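3.2 Collecting demonstrations with hand-held grippers

All demonstrations in the Galtlow set were given in one of two ways. In the first, a demonstrator held a gripper in each hand and did the task directly at a table, with no robot present. In the second, the same person drove the two-arm Rorden platform from a seat, using a pair of leader arms. We refer to these as the hand-held and the remote condition. The robot policy is trained on both, and Section 4 compares policies trained on each one alone.

The hand-held condition produced 438 usable demonstrations and the remote condition 145. Time at the table was the same for both, so the difference comes mainly from speed. A demonstrator working by hand can correct a poor grasp within a second or so, while over the remote link the same correction often means backing the arm out and starting again. The remote data has one clear advantage: every recorded motion is one the robot can perform. Hand-held motions are checked against the joint limits of the Rorden arms afterward, and those that fail the check are dropped before training.

Each session began with the demonstrator seated and both grippers closed and at rest for three seconds. This gave us a common zero for finger opening and let the head view and the two gripper views be aligned in time. The demonstrator then did the task at a normal pace. We asked people to keep their elbows low and to avoid passing one hand over the other - crossed arms were the most common reason for a failed check in the pilot. No other instruction on style was given, and we left pauses and second attempts in the recordings.

Tasks were drawn from a list of tabletop tidying and placing tasks written for the Enier benchmark. Objects were set out by hand before each run. We varied their positions freely but kept the table and the seat where they were for the whole of a session. Figure 3 shows views from one hand-held session.

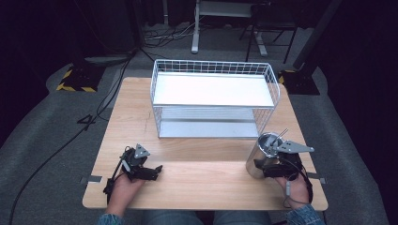
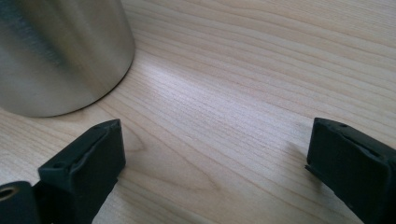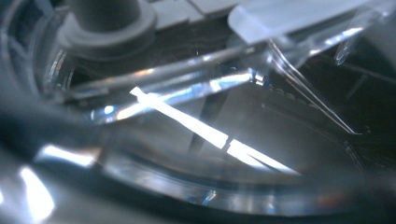 Figure 3. Hand-held condition. Top: head view, with a gripper in each hand and a metal canister held in the right one. Middle and bottom: views from cameras on a hand-held gripper.

Gripper views are close to the object and change quickly, and reflections from metal and clear plastic can take up a large part of the image. We made no attempt to remove them. An early version of the pipeline lowered the exposure when glare was detected, but this darkened the fingers to the point where finger opening could no longer be read from the image, and the setting was fixed for all later sessions.

Position tracking came from the gripper view combined with an inertial unit. Where tracking was lost for more than half a second we cut the recording at that point and kept the longer part if it held a full grasp and release. Shorter gaps were filled by interpolation. We used the Potgieter smoothing filter on the result, with the same window for both hands. All policies in Section 4 were then trained for 600 epochs on the filtered tracks, and the last checkpoint was used in every case.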